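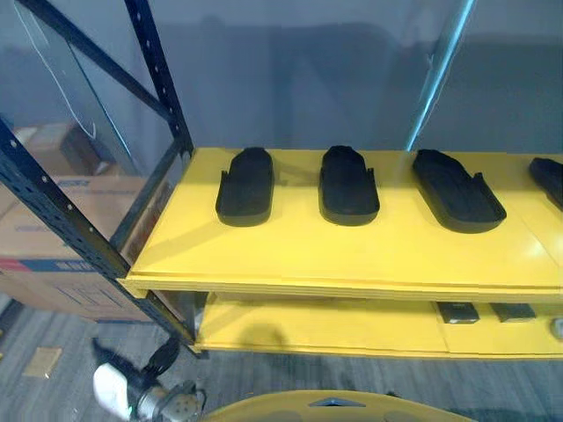
Rhona McIver wrote in after the May issue to ask why the Plilon cell still loses its pick position when the arm itself repeats well, and whether re-teaching every Friday is worth the time. She suspects the rack.

Ewan Munro's check on the cell supports her. The arm returned to its reference point within tolerance on all 100 test moves. The yellow upper shelf had dropped slightly at one end, enough to upset the approach height on the black soles. A sole lying at an angle is a separate matter and is handled in the vision settings.

The procedure has been changed as follows. Level the shelf first, then tighten the upright bolts, then run routine 1218 – in that order. Allow 15 minutes. Check the gripper cable for rubbing at the wrist before restarting. Re-teach only if the routine reports an offset.

The Goh cell gets the same change next. Log sheets go to Ewan as before.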